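Filed under: Home Life / Working Papers / Small Belongings

4. Where the little things go

I want to slow down here and talk about catch-all boxes, because they ended up being my favorite part of the whole study (Verena Kaufmann, who did half the home visits with me, would say I never shut up about them). When we planned the Witton visits I was thinking about closets and drawers, the big stuff. I had a whole form ready for closets! Then we walked into the first few bedrooms and what people wanted to tell us about was the spot where the watch goes at night.

So we changed the form. We asked everyone in the 100 households to show us where they put down the things they wear on their hands and wrists, and to tell us how long the spot had been the spot. Almost 10 of them had bought something made for the job, a tray or a stand or one of those padded cases. The rest were using whatever had been lying around, and a lot of that was cardboard. Gift boxes, shipping boxes, the bottom half of a box whose lid had gone off to live somewhere else.

Prantl's older paper calls these "temporary containers," and I used that term myself in the January draft. I've dropped it. One woman in Skesitz had kept her rings in the same box through two moves, and she got a little offended when I asked what she was planning to replace it with. Fair enough! I stopped asking that question after her.

The other thing I didn't expect is how much the table matters. Small round tables near the bed came up over and over in our notes, usually with a cloth on them, and the cloth does some of the work. A ring set down on fabric doesn't roll much, and it doesn't make that awful skittering noise when you're half asleep. The catch is a busy cloth. If there's lettering or a border printed on it, something small and gold can sit right out in the open and you'll still pat around for it.

What we see again and again is a split between in the box and next to the box. Figure 1 is the kind of arrangement I mean, with a watch, a small ring and a beaded bracelet inside and a couple of little things still out on the cloth.

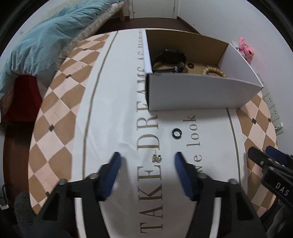

Figure 1. Open box on a round bedside table, holding a black smartwatch, a dark brown ring and a bracelet of light wooden beads. A black ring and a small gold-colored ornament lie on the cloth.

I asked people about that split and got all kinds of answers. Some said the box is for what they wear every day and the table is for everything else. Some had it exactly the other way around, with the good things boxed up and the daily ring left out where they could grab it. Domenica Fankhauser, who coded the interviews, wanted to make these two separate types, and we went back and forth on it for weeks. I lost, so they're separate types in Table 2. I still think plenty of people switch between them depending on how tired they are, and the Vonevitz diaries (section 5) give me a bit of support there.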